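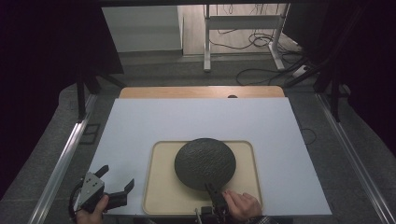

How many times must I show a task with the hand-held gripper before the robot can learn it?

For a simple job, such as putting a lid on a tray, plan for 8 good demonstrations as a first test, and then many more. Our own set for the Tilasus task has 2,429 of them, and the target is 4,000 by the end of August.

Before you start

Check that the cable of the gripper is free and does not pull when you turn your wrist. Put the board flat on the work surface and place the tray on it. Start the recorder and wait until the status line says "ready" — this can take up to a minute in the morning.

Recording one demonstration

Open the fingers fully. Move towards the lid at a calm and even speed. When you touch the rim, stop for a short moment, then close. The other hand may hold the tray steady, but it should do this in the same way every time.

Release the lid completely before you move away. Many beginners pull back while the fingers are still closing or opening, and the robot will copy this movement too. Press the pedal to end the recording.

If you make a mistake, do not repair it in the middle. Finish the movement, delete the recording and begin again. A correction is useful material only when you record it on purpose, under the label "recovery".

Changing the start position

After every 3 recordings, move the tray a little or turn it. Small changes are enough. Tsehay Berhe, who wrote our first guide at Merkcombe, used to turn it always in the same direction, and the trained arm later had trouble with the opposite one.

Saving your work

Name the folder with the task and your initials, then copy it to the Provolness drive. The upload begins at 18:00, so please close the recorder before this time.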